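Pesquisar no caderno Pesquisar

Março, 16h e qualquer coisa. Bancada dos dois braços.

Continuação da tarefa dos frascos. Hoje fiquei eu nos comandos e o Zsolt a anotar, porque ontem ele ficou com os pulsos feitos num oito e já não queria ver os manípulos à frente (compreendo-o perfeitamente!). Fizemos 42 demonstrações e deitei nove fora, quase todas por hesitação minha: paro em cima do objeto, corrijo, volto a parar, e depois o modelo aprende a parar também. Já tínhamos visto isso com a série da Natemley e não quero repetir a asneira.

Ficam 33 boas. Com as anteriores vamos em 172, e a Anikó quer treinar já esta noite. Eu esperava mais um bocadinho, mas pronto, ela é que tem a fila da máquina na mão.

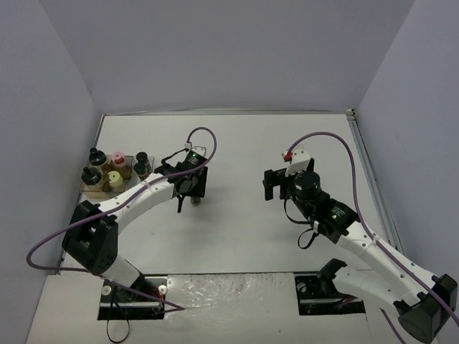 O braço esquerdo continua a ser o mais chato de guiar. Com o tabuleiro dos frascos tão encostado àquele canto, o antebraço passa mesmo rente e eu encolho-me toda, o que se nota nas trajetórias: sobem demais antes de avançar. Experimentei entrar mais por cima e abrir a garra só no fim, e ficou bem mais limpo. Zsolt, se pegares nisto amanhã, faz assim, por favor, senão ficamos com dois estilos misturados no mesmo conjunto.

O direito portou-se lindamente. Baixei a escala do movimento no software da Guvton e aquele tremelique no punho quase desapareceu (a Anikó diz que era eu a beber café a mais, não comento).

Outra coisa: os cabos roxos. Com o punho muito rodado o laço fica esticado, por isso não rodem até ao batente sem olhar. Pedi à Plusto abraçadeiras mais largas, ainda sem resposta.

Gravações na pasta "Orbán", com as nove más à parte, não apaguem! Quero ver se servem para o teste das hesitações. Cada episódio pode ter até 3.000 passos, acima disso o conversor corta sem avisar, e perdi meia hora à procura do erro.

Falta: repetir as tampas claras, ver o atraso do comando esquerdo, perguntar à Anikó se quer as duas mãos em simultâneo ou uma de cada vez.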